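4. Preparing the bed for the Hallix heated underblanket

Read this section before you plug in the control unit. Setting up takes two people less time, but one person can manage it.

4.1 Before you start

1. Turn off the control unit and unplug it from the wall.
2. Strip the bed down to the mattress. Set the duvet and pillows aside.
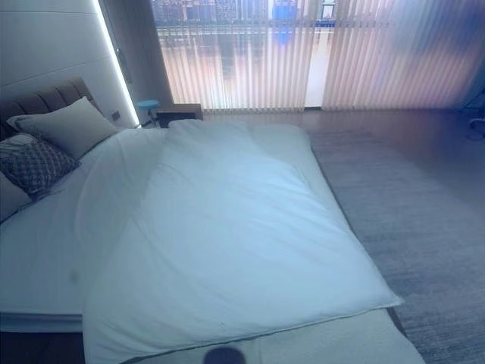 3. Check that the mattress is dry and no more than 40 cm deep. The corner straps will not hold on a deeper one.
4. Unroll the underblanket and look over both sides for scorch marks, worn spots or loose wires. If you find any, do not use it.

Note: The Hallix can be used with the Laur mattress topper. Place the topper under the underblanket, never over it.

4.2 Fitting the underblanket

1. Lay the underblanket flat with the cable socket at the foot end.
2. Pull each strap under its corner of the mattress.
3. Smooth the heated area by hand. It must have no folds.
4. Cover with one cotton sheet. 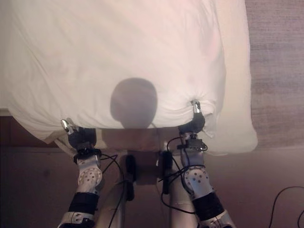 Sheet at the end of the bed, with the cream layer showing beside it.

5. Push the plug into the socket until it clicks. Run the cable down to the floor - not between the mattress and the frame.

CAUTION: Do not use safety pins on the underblanket. Do not tuck the control unit under a pillow.

4.3 Washing

1. Unplug the cable from the socket.
2. Wash the underblanket at 40 °C on a gentle cycle. Spin at low speed.
3. Hang to dry. Do not tumble dry or iron.
4. Wash sheets and covers separately, following their own labels.

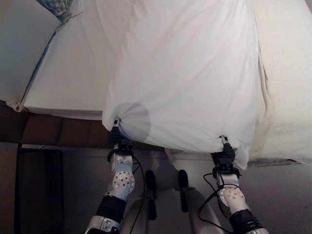
4.4 Storage

Roll the underblanket loosely and keep it in the bag supplied. Do not put anything heavy on top. Replacement straps and bags can be ordered from Skeltex under part number 31.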